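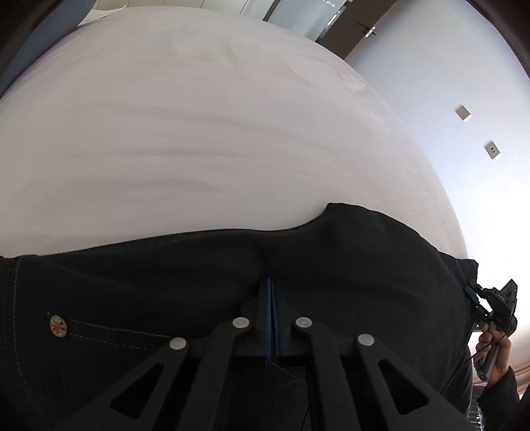 Dark denim on a white bed covering, wrist view.

Trirwood 12 is tagged. Most of the work went into the time alignment between the two gripper streams. The old code matched each frame to the nearest neighbor by arrival time, so any USB stall shifted one hand against the other. Tín Tô moved the matching to capture timestamps and fit the clock offset once per episode.

I reran the 247 denim episodes. The old build rejected 164 of them for drift; the new one rejects 9. Those all have gaps in the pose track, so the fix there belongs in the tracker.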